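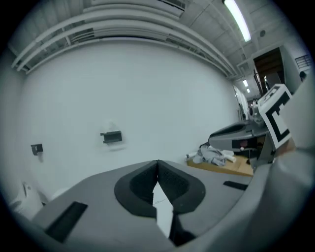 Slide 1: Two black brackets, a white wall, and a cloth on the table.

Leave It Up, It Might Be Holding Something
Speaker notes, Utotbridge open afternoon, Friday session

Running time 32 minutes if I skip the bit about rawlplugs. I never skip the bit about rawlplugs.

SLIDE 1. Opening

Leave this up while people find seats. Say nothing for as long as I can bear it.

Then ask: who looked at the wall? Usually a few hands, mostly people who have rented a flat and lost a deposit over one.

The wall is white. It has a wide black bracket near the middle and a smaller one further left and lower down, with a short black piece sticking out of it. Ask the room what they are for. Take guesses. Somebody will say "television" with great confidence. Somebody always says "bike". Write both on the board and treat them equally.

Tell them I will give the answer at the end. (I don't have the answer. Do not let the face give this away.)

SLIDE 2. Who I am and why I look at walls

Keep short. I was asked by Lernia to help sort out the rooms in a building they share with other tenants on Lemevine, before the whole place was repainted. The job was described as "a quick tidy". I have kept the email.

The tidy got as far as the walls. The painters wanted to know which fixings were staying. It was a perfectly fair question and it took us until January.

So we went round with a stepladder and a roll of stickers and listed every single thing screwed, plugged or bolted to a wall. Hooks, brackets, rails, cable clips above a certain size, that strange metal loop on the landing.

Total: 334.

Pause. Nobody ever laughs here but they do look at the walls of whatever room we are in.

SLIDE 3. The numbers

334 fixings. Of these, 108 had nothing on them and no one who could say what had been on them.

If asked about method: we put a sticker next to each one and left it for a fortnight. People wrote on the stickers. If a sticker came back blank it went on the list. If a sticker came back with "DO NOT REMOVE" and no name, it also went on the list, with a small star for cheek.

Don't get drawn into whether a light fitting counts. It doesn't. I had this argument for most of a lunch and I would like that lunch back.

SLIDE 4. The three kinds of bracket

The working bracket. Holds a thing. The thing is on it. We salute it and move on.

The sleeping bracket. The thing has gone but might come back. Projector brackets are the champions here. The projector is "being looked at". It has been looked at since before the carpet.

The orphan. The thing has gone, the person has gone, and the bracket has been painted round at least once. You can tell by running a fingernail along the edge, where there is a small ridge of old emulsion.

Ask the room to vote on the two from the first slide. Working, sleeping or orphan? Expect a split. Point out that they have known these brackets for under ten minutes and already have loyalties.

SLIDE 5. Why we don't take them down

This is the middle of the talk and wants a bit of weight.

The screwdriver work is trivial. A bracket comes off in the time it takes to boil a kettle. What puts people off is the four holes. A bracket on a white wall looks like a decision someone made. Four holes on a white wall look like a thing you did, and you are standing right there holding the screwdriver.

Story about the corridor: we took down one coat rail, filled it, sanded it, painted it. The filled patch was whiter than the wall. So we painted a bigger square. The square was whiter than the wall. We ended up painting from corner to corner and then it made the door look grubby. The coat rail went back up in the end, in a slightly different place. I believe it is now load-bearing in a spiritual sense.

Rawlplug digression. Allowed two minutes. Cover: do not pull them out with pliers, do not pull them out with pliers, drive them in a little below the surface and fill over the top. Show the photo of what happened with the pliers if there's time. It is a big hole and it was a good wall.

SLIDE 6. The tabletop problem

Back to the first slide for a minute. Click back slowly, last time I overshot and showed them my holiday list.

Ask them to look at the cloth now. Pale grey and white, crumpled, on a light-coloured wooden table, with a white rolled end poking out to the left.

A cloth on a table is the bracket's younger cousin. It has been put down by somebody. It may be about to be used. It may have been used already. Every person who walks past makes the same calculation and reaches the same answer, which is that it belongs to the next person along.

In the Lemevine building we had one of these in nearly every room. I am not going to tell you how many, my patience ran out with the fixings. What I can tell you is that a cloth left flat and folded got put away by whoever needed the table. A crumpled one stayed. People will not touch a crumpled cloth. It might be in the middle of something.

Our rule, for what it is worth: a cloth on a table at six in the evening goes in the wash. No enquiries are made. There was some grumbling for the first week and then everyone forgot it had ever been different, the way people do.

SLIDE 7. What we did with the 108

Went round again with a second sticker, a red one. Wording: "Coming down unless you say why." The word "why" did a lot of work there. The first round had only asked people to say yes.

Answers we received, read out in a flat voice:

"It might be needed."
"For what it was for before."
"Ask Facilities." (This was in Facilities.)
"Balances the one on the other side."

That last one we kept. They were right, it did.

Most of the rest came down. The brackets themselves went in a crate marked BRACKETS, and I am aware of what I have done there. The crate is in the stock room and has so far not been opened. I have considered putting a sticker on it.

SLIDE 8. The Kubo shelf

Only do this one if the audience seem like shelf people.

The room at the back had a Kubo unit on the wall, a nice square thing, fixed properly into the studs by somebody who knew their trade. It was on the keep list from day one. When the painters moved it they found an older bracket behind it, painted over twice, and behind the bracket a neat pencil cross and the word "here?"

I think about that question mark a good deal. Whoever drew it had a drill in the other hand.

We filled the holes and left the pencil.

SLIDE 9. Practical list, for people taking notes

Leave it on screen and read it at a walking pace.

Before you repaint, go round with stickers. Do it in the week people are in, never over a holiday.

Ask what a thing is holding. Don't ask whether it should stay.

Take a photo of each wall straight on before anything comes off it, and another with the ceiling in, so you can work out later which room you were standing in.

Keep the screws with the bracket. In a bag, taped to it. The screws will otherwise migrate to a mug.

Buy the filler before you start. Buy twice as much as the tin says.

Fold your cloths.

If the wall around a bracket looks a slightly different white from the rest, leave the decision until daylight. We took one down by lamplight that had looked terrible all winter, and the mark turned out to be the lamp.

SLIDE 10. Back to the first slide

Put the picture up again. Ask for hands again: working, sleeping, orphan. The vote nearly always shifts towards orphan, which I take as a compliment although it may just be tiredness.

Someone will ask for the answer I promised. Say that I don't know what either of them was put up to do. Wait for the groan. Say that is exactly how far most people get, and then they go and make tea, and the brackets stay where they are for another coat of paint.

QUESTIONS, likely ones

Can I just paint over them? You can. Somebody already has, go and look.

What about adhesive hooks? They come off by themselves, generally at night.

Did the building look better? The walls did. Unfortunately people could then see the carpet.

Would you do it again? Depends who is describing the job. If the email says "quick", no.

Who gets the crate? Come and see me afterwards. Bring a car.

NOTE TO SELF
Adaptor in the coat pocket, left side. Stepladder back to the stock room by five. Check whether the table at the front needs wiping before people come in, and if there's a cloth on it, deal with the cloth.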